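Notes from the mending table

Hello again, and happy new year if it isn't too late to say so (3/1/21 as I type, and I still have half a tin of biscuits to get through before I feel properly started).

I promised in the last newsletter that I'd write something about darning, and then I went and got distracted by linen. My aunt in Dosley sent me a box of old napkins and tea towels that had been in her airing cupboard since before I was born, and I have been living with them all over the sofa ever since! Some are past saving. Most just need a hem turned again, or a patch the size of a stamp.

A few things I've learnt so far. Wash everything before you mend it, even if it looks clean, as old linen can shrink again and then your nice flat patch puckers. Use a thread that's a bit thinner than you think you need. And if the cloth tears when you tug it gently near the hole, the patch has to be bigger. I ignored that one on my first tea towel and had to unpick the lot, with language.

Recep Sönmez wrote in to ask whether it's worth ironing napkins at all. I went back and forth on this. I don't iron the everyday ones, I just pull them square while they're damp and fold them over the back of a chair. For the good ones I do get the iron out, but only on the wrong side, and I stop while there's still a tiny bit of damp left in them. Recep says he rolls his round a cardboard tube, and I might try that with the long table runner.

Crumpled cloth on green, twice over.
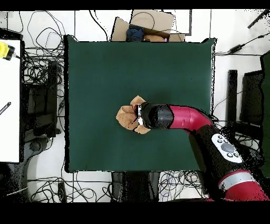
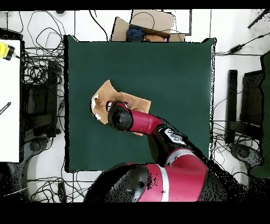 Back to the box. I've got 32 pieces sorted into keep, mend and rags, and the rags pile is smaller than I feared. The worst of them will go for polishing shoes. There's one with a blue stripe down the side that I can't bring myself to cut up - it's more hole than towel, but the stripe is lovely - so I'm thinking of saving just the edge and sewing it onto a plain one.

Darning will be in the February newsletter, I promise. If you've got a favourite mushroom (the wooden sort) or a good place to buy wool in small amounts, do write and tell me. I paid 95p for a card of grey the other day and used up to half of it on one sock.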